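Bowls, Cups and Sullura: A Picture Page from the Flindthorpe Workshop

I've been promising pictures of the Sullura trial since July and people keep writing in to ask where they are, so here we go! If you only want the short version of the review, it's that I like it a lot more than I expected to, I have some complaints about the app, and I think the price is going to scare off exactly the people who would enjoy it most.

For anyone new: Sullura is the pick-and-place service from Gelis. You pay by the month, they set it up on an arm, and then you teach it to pick up whatever you happen to care about. Mugs, shampoo bottles, toy cars, whatever. You don't write code unless you want to (I don't want to). You show it the thing a few times from a few angles, you give the thing a name, and after that you type or say what you'd like done with it. Gelis sells it to small workshops and schools and the odd food business, and the plan I've been trying is the middle one, at 600 dollars a month. There's a starter plan too, but it caps the number of objects you can teach it and I'd hit the cap by lunch on the first day.

Most of what I threw at it was tableware. I have a soft spot for this, because years ago I helped out in a school kitchen and there's always somebody standing at a counter separating bowls from cups from bowls that have cups in them. It's dull work and hard on the back. So when Gelis asked what I wanted to try, I said bright plastic dishes, please, and plenty of them, on a cloth, in no particular order.

I'd figured plastic bowls would be the easy stuff. Wrong! They're light, so a clumsy touch shoves them across the table. They're shiny, so the overhead lights leave little white spots all over the inside, and a lot of vision systems hate that. And some of them are a bit see-through, so a red cup sitting in a pink bowl starts to look like one big reddish lump. I've watched other kits (no names, they know who they are) freeze solid at a cup inside a bowl. So that went on my list of must-haves, along with a bowl half hidden behind a bigger bowl, and a cup and a bowl parked so close together they nearly touch.

How it takes hold is the part I find myself watching. Sullura likes rims. It doesn't try to get around the whole bowl, it comes down on one side, puts a finger inside, and pinches the wall. You get a tilt when the bowl comes up that way, which looked alarming to me for the first hour and after that I stopped noticing it. You can ask for a level lift in the settings and it'll do that for smaller bowls, though it's slower and a bit fussy about it.

Okay, pictures! Both of them are about the purple bowl, which became everyone's favorite. 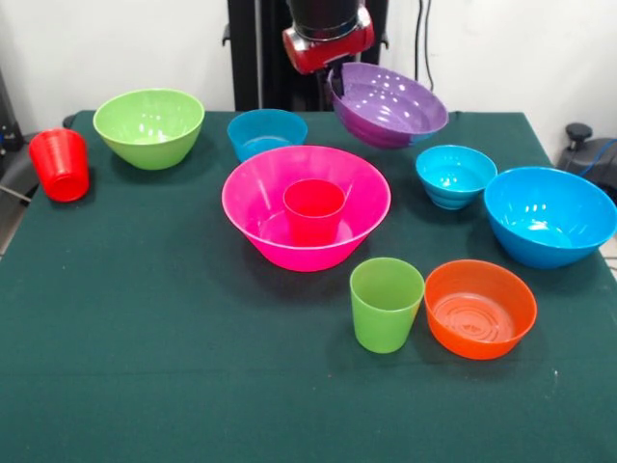

Purple bowl up in the air, with a finger down inside it near the left part of the rim.
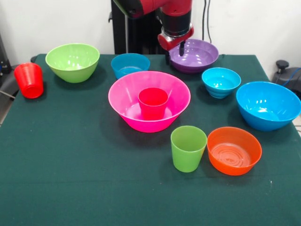 Bassey Bench Notes, Issue 40, page 7

In the second one the purple bowl is on the table and the fingers are hovering right over its left rim. I like having the two together, because you get to see how it lines up with a bowl and also what one looks like hanging from the gripper. Have a look at the little turquoise-ish bowl with the ribbed sides, too, just in front and to the right of the purple one in the second picture. There isn't a huge amount of elbow room back there! Going in on the left side of the purple bowl keeps the fingers away from that neighbor, and I never told it to think about neighbors. It does that by itself.

The red cup standing in the big pink bowl is in both pictures as well, and so is my nearly-touching pair up front, the green cup and the orange bowl. The little blue one peeking out from behind the pink one is my half-hidden test. You can't see much more than the top of it, which is about what you'd get in a real kitchen where people put things down any old way.

Now for how it did over the whole trial. I ran it for more than 400 picks, and I kept a tally on paper like it was 1985, with a pencil on a string. It got the great majority of them on the first go. Where it went wrong, it went wrong in the same couple of ways every time, and I'd much rather have that than surprises. Upside-down cups are its weak spot. It knows they're cups, and it'll tell you so in the app, but with no open rim to pinch it has to grab the whole outside, and if the cup is a wide one it sometimes comes in a touch too low and scoots it. I mentioned this to Mieke Timmermans at Gelis, who looks after trial customers, and she sent me a different grip setting the same afternoon called "closed top." It helped a lot. I do wish it had been switched on from the start, or at least that it was somewhere I'd have found it! It lives three menus deep under something called Contact Preferences, next to the language options.

The cup in the bowl, I'm happy to say, is no problem if you word it right. "Take the cup out of the pink bowl" works nicely. "Clear the pink bowl" got me a long pause and then a polite question about whether I meant the bowl or what was in it. Fair enough, I suppose. My sister would have asked the same thing.

Color names are a funny one. I typed "blue bowl" with several blue-ish bowls on the table and it asked me which, showing me little cutouts to tap on. Lovely. Then I typed "turquoise bowl" and it picked one without asking, and it wasn't the one I'd have called turquoise. We could argue about that all day (I tried, with Mieke, who was very patient and is on Sullura's side). My advice is to give each dish its own name when you teach it. Mine are called things like Ribs and Big Pink and it has never once mixed those up.

Setup took most of a morning. The bulk of it was waiting on the arm check, where it goes slowly through all its reaches and you stand there holding your coffee. After that you mark out the table area on the tablet with your finger, and that's the one step I'd tell you to take your time over. I was sloppy on my first try and left out a strip along the back, then spent ages wondering why it was ignoring perfectly good bowls. My fault entirely. The manual does cover it, on a page with a nice big diagram that I had skipped.

About the cloth, because I know I'll get emails. I used a plain green one and I'd do it again. Bright dishes stand out on it, bowls don't clatter, and they don't skate away quite so easily when they're nudged. I tried bare tabletop for a day as well and it coped fine, just with more sliding. A checkered picnic cloth was a disaster. It kept trying to teach itself the squares! Gelis say they've heard that before and that patterned surfaces are on the list for the next update, so I'll try again when it comes.

What about noise? It's quieter than my fridge. What it does do is chirp when it finishes a job, a cheery little two-note thing, and you can turn the volume down but you can't turn it off. By the end of the first week I was hearing it in my sleep.

The app has me grumbling the most. It logs you out if you leave it alone for more than a short while, and logging back in means a code sent to your phone, and my phone is usually in my coat at the other end of the building. The history page is also a mess. It saves every pick, which is great, but you can't sort by object, so if you want to know how Ribs has been doing you scroll and scroll. I asked for a search box. Mieke wrote back, "You're the second person this week," so maybe there's hope.

Would I pay for it? For a workshop or a school with a few people sharing the cost, yes, I think so, and I'd go straight to the middle plan. For one person at home who just thinks it's neat (hello, me), 600 a month is a lot of money to have a bowl picked up. Gelis do a shorter rental for clubs, and if you write and ask they'll send you the terms. I'd start with that.

A few bits and pieces people have already asked about. Yes, it handles glass, but I didn't try glass, I like my floor the way it is. Yes, you can pause it in mid-move, there's a big button on the tablet and it stops right where it is. No, it can't stack nested bowls yet in the version I had, at least not neatly, it sort of sets one down on the edge of the other and calls it a day. And yes, the demo evening at Flindthorpe is still on! It's 12th December from seven o'clock, come in by the side door and bring a bowl or a cup from home if you want to see it tried. Plastic, please. I'll have the green cloth with me, and whoever asked last time about soup spoons, I've found some.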